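Lallside refill room opens for dry goods

2022-08-06

A refill room for oats, rice, pulses and other dry goods has opened to the public at Lallside, after a trial in July that was open only to people living on the two nearest streets.

The room is run by Corina Roman, who previously sold loose tea from the same address. Shoppers bring their own jars or boxes, weigh them at the door and pay for what goes in. Those who arrive without one can borrow a jar against a deposit, which is paid back when the jar is returned.

Oats were the best seller in the trial, with 795 refills sold. Lentils came second and long-grain rice third. 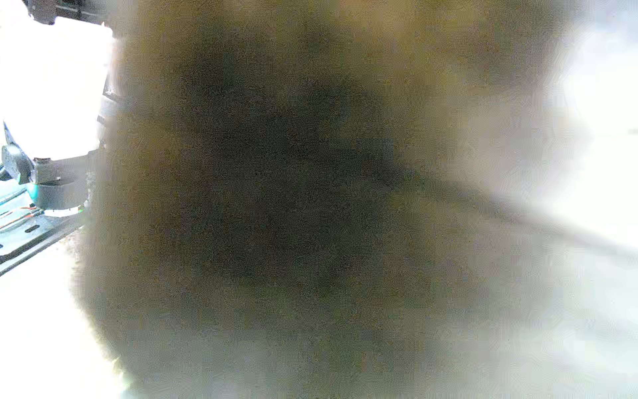
Ms Roman said the trial had led to a few changes. Flour has been dropped for now -- it was messy to pour and slow to weigh -- and the opening hours have been moved to the afternoon. Prices are written up by the door each morning.

The dry goods come from Dobre, a wholesaler in Muliswood, which delivers in paper sacks. The empty sacks go back with the driver on the next visit. Roughly 60 households took part in the July trial, and Ms Roman hopes that more will come now the doors are open to all.

Tirta Nugroho, who looks after the stock, said people should bring something with a wide neck if they could.

"We can fill a bottle, but it takes a while and there is often a queue," he said. "A plain jar with a screw lid is the easiest thing. Wash it the night before and leave the lid off so it has time to dry."

He also asked shoppers to write the date of the refill on a strip of tape, as oats and nuts are easily forgotten at the back of a cupboard.

A second room is planned at Clesedwood, where a lease has been agreed but no opening date set. It will sell the same range, along with dried fruit. Dobre has said it will supply both.

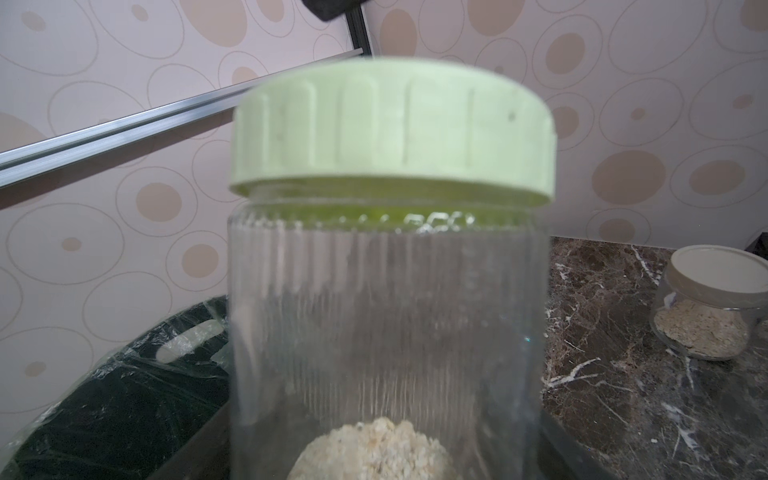 Can oats be topped up on top of what is left in the jar?

It is better to finish the old ones first, or tip them into a bowl and use them that week. The jar can then be washed, dried fully and filled again.

The Lallside room is open from midday until early evening. Payment is by card or cash, and borrowed jars can be returned at any time during opening hours.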